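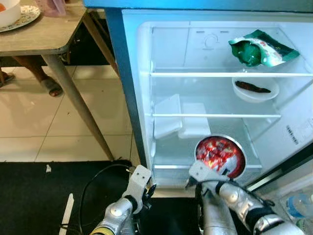

5.3 A failure we did not expect: contact with glass shelves

Figure 4. Head camera view during the refrigerator task. The right gripper holds a round tin by its lower edge while the left gripper stays open near the bottom of the opening. Two glass shelves are in view above the tin.

Of all the household tasks in the Barbridge trials, the refrigerator gave us the most trouble and, we think, the most interesting data! We ran 200 episodes of loading and unloading. The policy handled bags and bowls well, and its approach to the open cabinet was smoother than anything we had from the Hailu baseline. What hurt us was the shelving. In 10 episodes the held object or the gripper hit the front edge of a glass shelf hard enough to trip the force limit, and in 5 of those the arm kept pushing for a short time after first contact.

We first blamed the policy. Replaying the logs showed a different story, and it was a fun one to chase. The depth estimate for clear glass is poor in a bright white cabinet. With a light back wall behind the shelf, the map often has a hole where the shelf should be, and the planner treats that hole as free space. The solid things resting on the shelf (a snack bag, a bowl) come through fine, so the planner sees objects with nothing under them and is happy to route a tin straight up through the gap.

Grip position made this worse. When a tin is clamped near its lower edge, as in Figure 4, most of it stands above the fingertips. Our collision model at the time covered the gripper and a small fixed margin, with no shape for the object in hand. A lift that was safe for the fingers could still drive the top of the tin into the glass. All 5 of the long pushes involved an object held this way.

The delay in stopping had a separate cause. The Rasard safety layer filters wrist force before comparing it with the limit, and we had set the filter window long to avoid false stops when the arm brushes a door shelf. The same window hid the first part of a real impact. No glass broke, but we would not accept this behavior in a home where people may be sitting close to the appliance.

We made three changes. The planner now fits flat shelf surfaces from the resting height of the objects it can see and extends them across the full width of the cabinet. The held object gets a simple cylinder or box in the collision model as soon as the grasp closes. The force filter was shortened, and the arm now backs off along its last path when the limit trips.

In a repeat set in June, shelf contacts fell from 10 to 8 over the same number of episodes, which looks modest, but none of the 8 turned into a long push. We were thrilled with that second result. The remaining contacts were mostly on shelves holding nothing, where there is no resting height to fit. We are now testing the Lovus tactile fingertip for these cases and return to it in Section 6.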